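Why does wood have stripes?

Look at a table. A wooden one. See the wavy lines? Thats called grain, and a tree drew it, very slowly.

Trees grow outward. Every spring a new layer goes on under the bark. Spring wood – pale, grows fast. Summer wood – darker, tighter. One pale band plus one dark band usually means one year. So a tree with 30 rings is 30 years old. One with 135 rings? Older than your great-grandma, probaly.

Cut across the trunk and you get circles. Cut along it and you get long streaks. Same rings, diffrent cut!
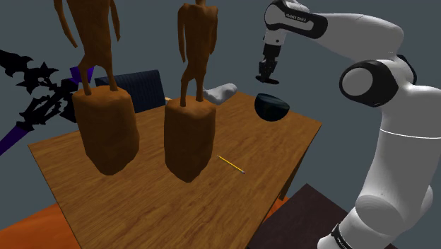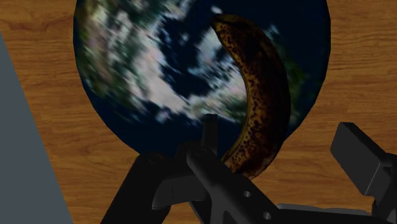
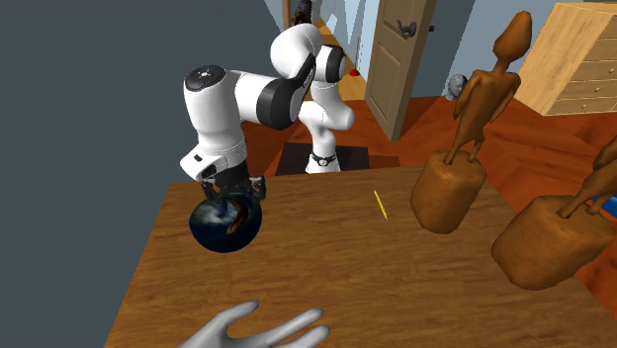 Aiman Sutanto wrote in to ask about knots, and whether they are holes where bugs got in. No bugs needed! A knot is where a branch used to join the trunk. The trunk kept growing and wrapped around it, so the grain has to bend to get past – like a stream going around a rock.

Try this. Paper, crayon, a plain wooden board (ask first). Lay the paper on top, rub with the side of the crayon. Do it 3 times in 3 spots. Rough old boards work best, shiny ones hardly at all.

Next time, bark. Why it cracks and why some of it peels off like paper.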